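Teaching a Gripper When to Let Go: Final Report, Cudmont Robotics Lab Course

My part of the project was the release logic, the bit of code that decides when a plate is held well enough to move.

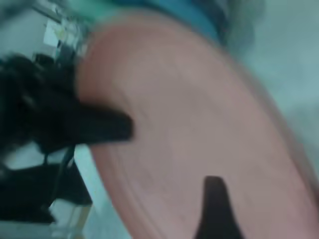 I started with the wrist camera alone, and my first classifier (I called it Gezer) fell apart as soon as the arm sped up. I'd trained it on 205 clips, nearly all of them slow, so blur was basically a foreign language to it. Dumb mistake! On the fast test set it got 72 of 128 grasps right, and I sulked for an evening.

Version two mixes in finger position and motor current, and skips any image where the wrist is turning too fast. Same test set, 79 right. Better, but I wanted more — I think my current threshold is still too jumpy.

If I had another month I'd rewrite the planner hookup, which polls when it should really subscribe.

Contact: Cudmont Robotics Lab front desk | Back to top

Related reports
Javitz: a log viewer for arm trajectories
Stosen: replanning around moving bins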